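Magazine > Features > Home Life

The Year I Stopped Buying Storage

I own too many boxes. I don't mean cardboard ones from moving (though there are some of those too, in the hall closet, under the ironing board). I mean boxes I paid for. Lidded ones, stackable ones, a set of canvas cubes that sagged within a month and have been sulking under the guest bed ever since.

So in April I made a deal with my sister-in-law, Peninah Odera. No new containers for a year, for either of us. If something needed a home, it had to move into something we already had, or it had to go. Peninah agreed right away, and then confessed she'd bought two wicker hampers the night before. We let her keep them.

The first few weeks were easy, mostly because I did nothing. Then the batteries happened. I'd been keeping them in a salad bowl, and we had people coming over for salad. I stood in the kitchen holding a bowl of batteries and looking for an empty box, and every box I opened had something in it that I'd forgotten I owned. One held the instructions for a coffee maker we gave away when we lived in Kirnar. One held other, smaller boxes.

That was the afternoon I called Teresa Sowa, who has spent 20 years helping people clear out their houses and has a lovely low voice that makes you want to throw away your curtains. I asked her what kind of container she liked best and she laughed at me. "Something ugly with no lid," she said. "If you can see it, you'll deal with it."

I thought about that a lot. My grandfather had a workshop full of exactly that kind of thing — old metal trays and bins, scratched to pieces, all of them open. He could put his hand on a hinge in the dark. My grandmother, meanwhile, kept the sewing things in matching tins and had to open four of them to find a needle!

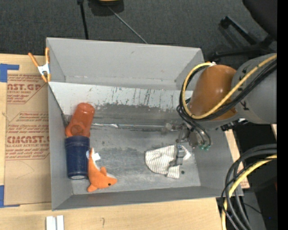

Open, gray and well scuffed: a metal bin with plenty of wear on it.

Anyway, I took the lids off. All of them, on one Saturday, with the radio going. I put the lids in the garage and told myself I'd bring them back in if I missed them. What I noticed first was how bad it looked. What I noticed next was that I owned five tape measures.

Peninah went further. She lives in a one-bedroom in Soseck with 700 square feet and a husband who collects maps, and she cleared an entire shelf by putting everything from it on the dining table and refusing to eat anywhere else until it was gone. It took nine days. They ate around a fondue set for most of them. She tells me the fondue set now lives with her neighbor Yusri Yeoh, who has used it twice already, so it's doing better there than it ever did with her.

I haven't been perfect. There was a hardware store in Trestska with a pile of little wooden crates by the register, and I carried one around the store for a good while before I put it back. I still think about that crate. It would have been just right for the onions.

The onions are in the salad bowl now. The batteries are in a baking dish on top of the fridge, and if we ever want lasagna again we'll have to talk about it.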